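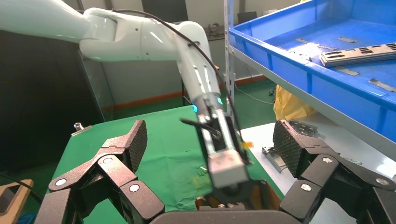
Reviews > Workshop Automation > Vendari rental arm: FAQ

Jun 18, 2025 | By the Wenitico bench desk
4 min read

What is Vendari selling?

A monthly rental of an arm, a gripper and a software licence, aimed at small shops that sort and pack metal parts. The brochure calls it a "colleague". It's a rental.

What does it cost?

The plan we were quoted is $800 a month, plus a $2000 setup fee. Vendari won't refund the setup fee if you cancel, and you have to read to the back of the contract to learn that.

Can I try it first?

You get 5 days. Setup took up most of the first one for us, so ask for the clock to start once the arm is running. They agreed when we pushed.

Will it handle my parts?

Maybe. Send samples, including the ugly ones. Flat strips and small brackets are a fair test, and any sales rep who only wants to demo with a foam block should be asked why.

Do I need to know how to program?

Vendari says no. We needed to edit a settings file twice, and the manual's section on it was out of date.

How does it compare with the Javach kit?

Javach sells outright and leaves you to do the wiring. It costs more up front, and you own it when you're done. If you have someone handy on staff, get both quotes.

What about a different gripper?

Vendari lists four. Only the basic one is in the monthly price. Bañez makes a cheaper alternative, but fitting it voids the service plan, according to Vendari's support line. We've asked for that in writing and are still waiting.

Who fixes it when it stops?

A technician, on weekdays. There's no promised response time on the standard plan.

Would you sign?

Not for the full year. We've asked for a contract ending in November and will update this page if the price changes.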